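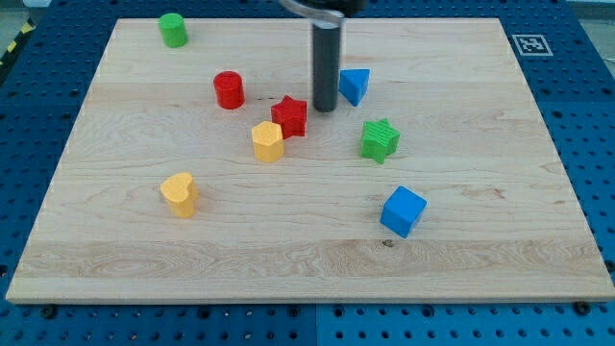
Sorting arm on a wood top: bolt it, clamp it, or start over?
Posted by Nadège Carré

We have a small arm in our shared shop at Kanbridge that is supposed to sort toy blocks by color and shape. It works off a maple board on top of the perforated bench. Cubes are fine. The stars and the heart get missed or dropped, 6 tries out of 12 on Saturday. One member swears the grain lines confuse the vision and wants to spend 400 on a new top. I don't buy it. Does anybody have numbers, or only opinions?

Janaka Khondokar
I doubt it's the grain. Pale wood against red, blue and green is easy. Yellow I would check, your heart and pentagon are closest to the board color. Before you spend anything, tape plain gray paper over the wood and run the same 12 tries. If the stars still drop, it's your grip angle. A star picked up across two points will roll out of almost any gripper. Also, is your marker on the blue bench and not on the board? Then any time the board shifts or you swap it for a thicker one, your heights are off. Measure the top of the wood again.

Rebane
just get the Sodel suction kit, works great

Janaka Khondokar
On a star with ridges on top? I'd want to see that before paying for it.

Nadège Carré
Paper is on. 3 misses so far, all stars. Will try turning the wrist next.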